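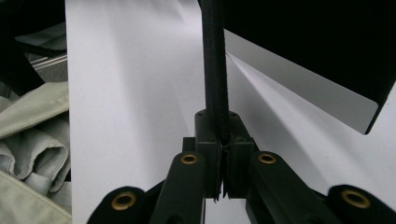 Parallel jaws closed on a woven black cord.

Vinda Hand-Held Gripper

The Vinda is a hand-operated two-finger gripper for recording and comparing grasps before a design is committed to an arm. It is supplied by Marton to teaching and research laboratories, and may be ordered singly or as a matched pair for two-handed work.

Construction
The linkage is matt black and turns on four brass bushings, all of which can be replaced with ordinary hand tools. The finger blocks have flat tops with small round holes, so that alternative tips may be fitted – the Cieślak soft tip and the Bollotix ribbed tip are both accepted.

Comparing finger tips
Marton recommends that each tip be tried on at least 3 kinds of object: one soft, one rigid and one thin and upright. A plain white surface gives the clearest view of the jaws.

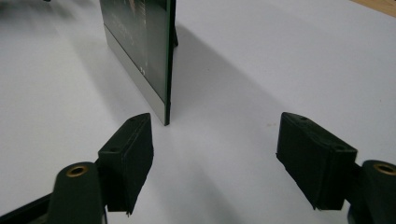
Open finger pads in front of an upright display panel.

Cieślak reports that the standard pads held a thin panel well, but asked for a softer face where glass is to be handled regularly. A padded version has been available to order since August.

Service life
Bushings should be inspected every 300 cycles and replaced at 3000. Play in the outer arms is usually the first sign of wear – it may be felt by hand before it affects the recording.

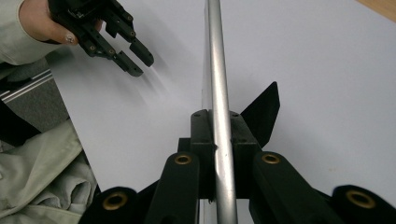
Ordering and loans
Laboratories may borrow a pair for 4 weeks before purchase. Requests should state the finger tips required and the objects to be handled. Loan units are returned to Marton in the case supplied, with all tips removed.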